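Jara 5 for Android adds offline lists and a separate switch for background location

2024-11-10

Jara, the place-finding and check-in app developed by Cliltow, has reached version 5 on Android. The update changes how saved places are stored, splits the location permission into two settings, and replaces the old category menu with a filter panel. It is free to install and requires Android 9 or later.

The main addition is offline lists. In earlier versions, a saved list held only references to places, and the app had to contact the server each time a list was opened. Version 5 writes the full entry to the device: name, address, opening hours, category, and the user's own notes. Photos and reviews by other users are still loaded over the network. A list can hold up to 64 places, and any list can be marked for offline use from its three-dot menu. Entries are refreshed when the phone is on Wi-Fi and charging. Users who want fresher data can pull down on the list to force an update.

Opening hours stored offline carry the date of the last refresh in small type under the address. If an entry has gone without a refresh for 36 days, the hours are shown in gray and the "open now" filter ignores that place.

Location access is now handled in two parts. The first switch covers use while the app is on screen and is needed for distance sorting and check-ins. The second covers background use and controls only the nearby alerts, which notify the user when a saved place is within walking distance. Background access is off by default on new installs. People upgrading from version 4 keep their current setting but see a prompt the first time they open the app. Denying both permissions leaves search working with a manually entered address or postal code.

"Most of the complaints we received about battery use came down to alerts that people didn't remember turning on," said Zulema Daza, product lead for Jara at Cliltow. "With two switches you can keep check-ins and drop the rest."

The filter panel opens from the right side of the map. It combines category, price level, distance, and accessibility features, and filters can be saved as a preset. Up to 3 presets are kept on the search bar. Filters set on the map now carry over to the list view, a mismatch that had been in the app since its first Android release.

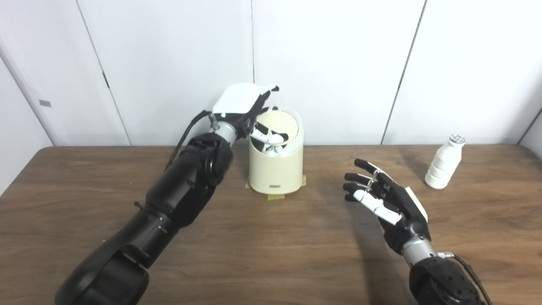
Check-ins made without a connection are queued and sent later with the original time attached. The queue can be viewed and edited under Account, Activity. A queued check-in is visible only on the device until it has been sent, and it can be deleted before then without leaving a record on the server.

Import from Bolero, the list-sharing service, has also been reworked. Jara now reads Bolero's export file directly, and duplicates are matched by address as well as by name. Places that can't be matched are placed in a separate list called Unsorted. Export in the other direction isn't supported.

Some known issues remain. On tablets, the filter panel covers the map in portrait mode and has to be closed before results can be seen. Nearby alerts may arrive late on phones with aggressive power saving, and the release notes advise excluding Jara from battery optimization if alerts are needed. The home screen widget has been removed for now.

Map data for Flurkemholm, where Jara began limited testing in August, is included in this release for all users. Coverage there is limited to the central districts, and walking distances are calculated in a straight line until the path data has been added.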